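Distances et vitesse avec un robot mobile à deux bras : quelle règle suivre en simulation ?
Forum Terkuvell > Robotique de service > Normes et bonnes pratiques
Posté le 18/10/2021

marjolaine_b
Bonjour à toutes et à tous, et merci d'avance à ceux qui auront la patience de me lire jusqu'au bout ! Je prépare les consignes d'utilisation d'un robot à deux bras qui travaille autour d'une table basse, dans un logement simulé, le projet Grurkavholm pour ceux qui suivent. Mon collègue Hayes voudrait qu'on applique dès maintenant les limites de vitesse prévues pour la vraie machine, et moi j'hésite, parce que les essais deviennent très longs (nous en avons déjà 2965 au compteur).
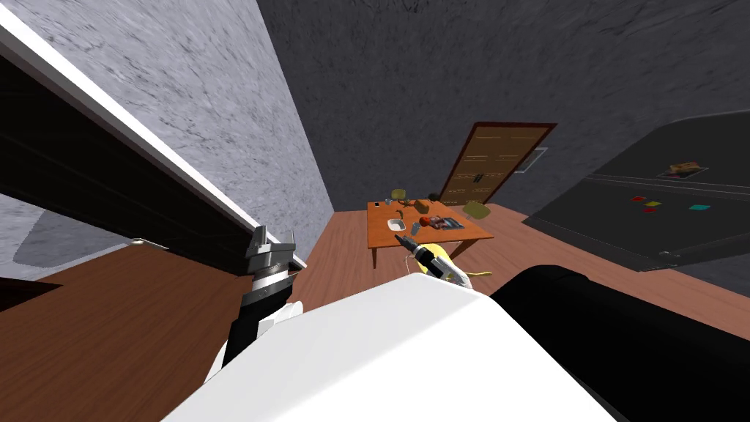 Ce qui me tracasse surtout, c'est l'approche de la table. Faut-il imposer un arrêt complet de la base avant de déplier les bras ? Et que fait-on des outils, perceuse comprise, quand une règle générale interdit les objets dangereux dans la pince ? J'aimerais un texte court, que les nouveaux lisent vraiment.

Tonton_Gripper
Mettez la vitesse à fond, c'est de la simulation, ça ne casse rien. Vous verrez plus tard pour le vrai.

Siobhán Ó Súilleabháin
Bonjour Marjolaine, et bienvenue ! Je me permets de ne pas être d'accord avec la réponse précédente, même si je comprends la tentation (on l'a tous fait un soir de retard...). Chez nous, à Skernthorpe, on a travaillé tout un mois de septembre sans limites, et il a fallu refaire 69 essais : les trajectoires étaient jolies à l'écran et inutilisables ensuite.

Pour la base, oui, arrêt complet, puis les bras. Nous gardons 30 cm libres entre le corps du robot et le bord du plateau, et la pince ne dépasse pas 200 mm par seconde dès qu'elle passe au-dessus de la table. Ce sont nos valeurs maison, à recalculer avec votre propre analyse de risques.
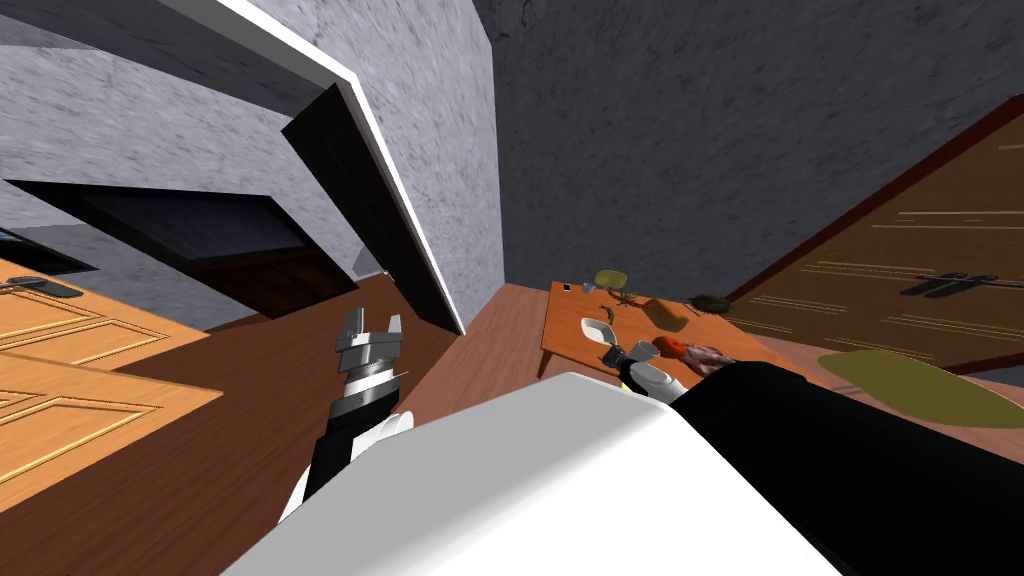

Siobhán Ó Súilleabháin
Modératrice, rubrique Normes et bonnes pratiques

Je continue, pardon, c'est long ! Pensez aussi au bras qui ne travaille pas. Pendant que l'un va vers les objets, l'autre reste pince vide, à l'écart, et on écrit noir sur blanc où il doit se tenir. Vérifiez que son coude ne balaie pas le passage vers la porte.

Pour les outils, je ferais une liste à part avec, pour chacun, le sens de la prise et ce que la pointe ou le mandrin a le droit de viser. Une perceuse se traite comme si elle pouvait démarrer, même en simulation. Et côté textes, partez de l'ISO 13482 pour les robots d'assistance, avec l'ISO 12100 pour l'appréciation du risque. Bon courage, et revenez nous montrer votre page de consignes !

marjolaine_b
Merci mille fois Siobhán, je transmets à Hayes. Je garde l'idée de la liste à part pour les outils et je poste mon brouillon ici dès qu'il tient sur une page.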